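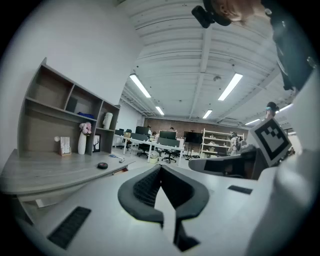 I've been living with the Flellon hand-held gripper kit since July, and I've been meaning to write it up properly. The idea is the one everybody seems to be trying at the moment: you record the jobs by hand, with a gripper you carry about, and train the arm on that afterwards, so you don't have to steer the real arm through every single go. Flellon's twist is in the method that comes with it, which sorts your recordings before training and throws out the ones it thinks will confuse things. Our practice spot is a grey wood-grain desk with a shelf unit on it, and I like that it's an awkward place to work (vase of pink flowers, uneven cubbies, a crumpled blue cloth in one of them), so if a method copes there I'm inclined to trust it. The two black fingers bow out into a loop and meet at the tip, a shape I was rude about at first and have come round to completely. They're lovely for cloth!

Setting up took me most of a morning. The instructions are on the thin side and there's a calibration step I had to do twice, once with the square marker the wrong way up, which was entirely my own fault. After that it was quick. I did 300 recordings of one job, picking up a cloth and putting it into a cubby, over four afternoons, and my wrist only complained on the last one. The Jang kit I used before was heavier and I couldn't face more than an hour of it.

Now the results, which is what I really wanted to talk about. With all 300 recordings in, the arm managed the job 60 per cent of the time. With Flellon's sorting switched on it did nearly 80, from fewer recordings, and the training was done before lunch. I ran it again on another day expecting it to drop back and it didn't, much. I haven't got anywhere near the 1,000 recordings they suggest for harder jobs, so I can't tell you if the gap stays that wide.
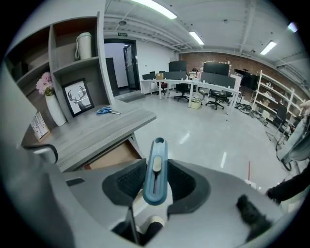
Scissors are where I'd been hoping for more. It's a fiddly job for any of these methods, with thin handles lying almost flat, and the sorting step seems to bin the slow, careful goes that I'd have thought were the useful ones. The blue-handled pair on the desk, just in front of the deer picture, is the sort of thing I mean: plenty of colour to spot, hardly any height to get hold of. Out of my last batch of 8 tries the arm got three. You can turn the sorting down with a slider, and that helped a bit, but the slider has no numbers on it and I never knew where I'd left it. Please, Flellon, put numbers on the slider.

I tried the same recordings in Wastura too, which is free and does no sorting at all. It was slower, and worse with cloth, but a shade better with scissors. So if your work is all small hard objects I'd start there and save your money. For soft things and general tidying I'd have the Flellon kit again tomorrow. Four stars from me, and I'll add a note once I've done the cups.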